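About Trestilar

Hi, I'm Uriel Medrano, and I started Trestilar with my friend Gunnel Blomqvist after we both got tired of working in labs where the safety rules lived in a binder that had never been opened. (Gunnel's last binder was holding up a monitor. She still talks about it.) We write working rules for people who run robots on tables: small companies, college labs, training programs, anybody with an arm, a bench and a bunch of everyday stuff to pick up.

We're in Barkberg, over the old Sekis print shop, and if you've ever tried to find parking here on a market Sunday you have my sympathy.

What we do

Mostly we sit in your room and watch. I know that sounds like easy money! But the big published standards are written for big fenced-off machines, and a lot of people read them and can't tell which parts have anything to do with a small arm on a table. So we watch a shift, we ask way too many questions, and then we write you a set of bench rules in words your newest hire can follow. Our longest one is 3 pages and I still think it could lose a paragraph.

We also run a two-day course, called Bench Manners, which was a joke name until people started signing up for it by that name. Gunnel teaches the first day, stopping and starting, who has the stop button, what you say out loud before the arm moves. I do the second day, which covers the table itself, the objects, the notes you keep. So far we've had more than 40 groups come through, and the one from Bañuelos liked it enough that they send us their new people every July.

How we got here

I ran a test bench for years and Gunnel did machine inspections. We met arguing over a taped line on a floor. I said the line was fine, she said the line was where people put their coffee, and she was right. We wrote our first set of rules together that winter, for that same room, and then the folks down the hall wanted a copy, and then their cousins' company did, and after a while it seemed silly not to have a name and a phone number.

Rules we work by ourselves

People ask for these all the time, so they may as well be on the website.

One person holds the stop button and does no other job. They don't take notes and they don't answer the phone.

Say "moving" before it moves, and wait until you hear it said back.

Hands stay off the table while the arm has power. If something rolls, let it roll. You can pick it up off the floor later.

Every session gets an object list, written before you start, in plain names. If you can't agree on what to call a thing, argue about it then and stick with what you picked.

Mix your objects. I'm a real bore on this one, but a table full of neat little boxes teaches you how to handle neat little boxes and that's about it.

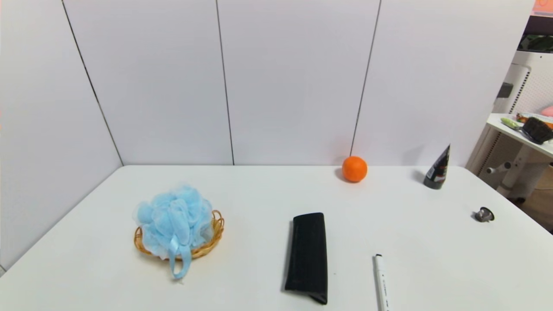
Soft things, round things, thin flat things, something that stands up and something that lies down. I like a bit of fruit in there too, though please swap it out before it gets sad. And leave some bare table between the pieces, especially when a new operator is on, so they have room to come in a little crooked and try again.

Clear up properly at the end. Whatever was on the list goes back in the bin and gets checked off, and the table gets wiped down even if you're coming back in 30 minutes.

Write down the near misses. All of them, the dumb ones too. We read ours out loud on Friday over lunch and whoever wrote it up gets first pick of the sandwiches. Gunnel has had the good turkey for weeks now and I'm starting to suspect her.

Working with us

We take on two rooms at a time so we can be there in person. A first visit is usually a morning, starting whenever your crew starts, and we'd like to meet the people who run the arm every day as well as whoever signs the invoice. You don't need to tidy up for us. Please don't, it takes us twice as long to figure out how you really work!

If you already have rules and just want somebody to read them with a red pen, we do that too, and Gunnel enjoys it more than she should. Call or write, and ask for either one of us. Mornings are better for me.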